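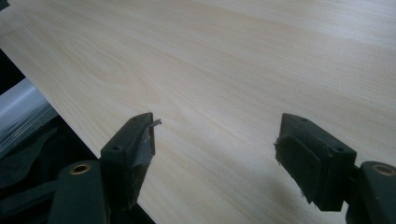

April, just after the second tea

Back on the hide glue, which I have been promising myself since the Stanside job went out. I want to get the notes down while the pot is still fresh in my mind, because last year I left it until the evening and then spent a fortnight guessing at my own ratios.

Soaked 100 g of the pearl glue overnight in cold water, enough to cover it and a finger's width over. By breakfast it had swelled up nicely and gone to that wobbly stage, like a failed jelly. Into the double pot, lid on, and brought up slowly. I am still wary of the dial on our old heater (it reads low, as anyone who has cooked a batch on it will know) so I used the kitchen thermometer and kept my hand on the knob. It never got near a simmer. The smell was mild, more like broth than anything, and I must say I've grown quite fond of it.

First batch ran off the brush a bit thick for my liking. Added a splash of hot water, stirred, waited, tried again, and it came off in a thin steady string with no lumps. Please don't tip water straight in from the tap if you're topping up after me — it skins over and then you are fishing bits out for the next half hour.

Test pieces, all from the Pusotwood offcuts:

Rubbed joint, two short lengths of lime, no cramps. Grabbed almost at once. I had perhaps a minute to shuffle it about and I used nearly all of it dithering over which face was which. Left on the shelf by the window.

Same joint again but with the wood warmed first on top of the stove. Much more time to play with, and a thinner line when it was together. I'd call this the better way for anything longer than my hand, and I really ought to have the patience to do it every time.

Third one with a pinch of salt in a jam jar of the glue to slow it down. It did slow it down. Whether it will be as strong I can't say yet, so I have written SALT on the end in pencil and would be grateful if it didn't get used as a paint stirrer like the last one.

I also had a go at the loose back rail on the Nyaga chair. The old glue softened with a warm damp cloth and a thin knife, far more kindly than I had expected, and the tenon came out whole. There was a sliver of paper packed in beside it, folded over and over, with part of a shop bill on it and the figure 455, no currency that I could make out. I've put it in the tobacco tin with the other odds and ends. The rail is cleaned up but not back in yet; I'd like to see how the test joints look before I commit.

Stock: the Voltby sack is getting light, and I'd rather order before we're scraping the corners. They do the next grade up in the same size sack and I wonder if we might try it, though it sets quicker and I am not a quick man.

To do tomorrow: break the test joints over the bench edge and see where they give. Wash the brushes properly, in hot water, and hang them bristle down. Find the lid of the small pot. Ring the Stanside people back about the drawer runners, which I have now put off twice.

Glue left over is in the fridge, bottom shelf, in the jar with the blue tape round it. It does look a good deal like stock, so mind yourselves at lunch.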